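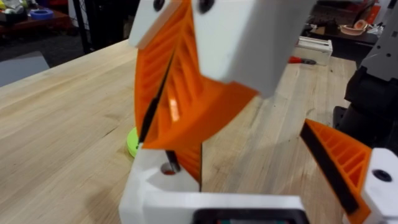 Réjean Beaulieu wrote in to tell me the Stistik butcher-block oil had saved his counter and that I should stop buying the cheap stuff. Maybe. I paid for a 200 ml bottle with my own money and gave it a winter, starting in December.

The label promises one coat will last "a full year of family cooking." Mine wanted another by spring. The smell is fine, a bit like walnuts, and it soaks in overnight if you wipe off the extra. Water beads nicely for a week or two – then it's any other oiled wood. I put plain mineral oil on the other half of the top and I can't tell the halves apart.
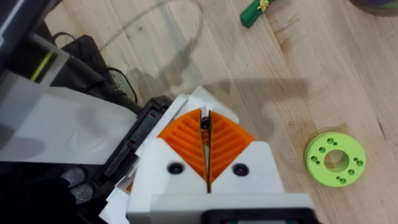
Price and verdict

It costs almost three times what the drugstore bottle does, and the cap leaks. Réjean may have a thirstier counter than mine. Two stars, and I'd only buy it again on sale.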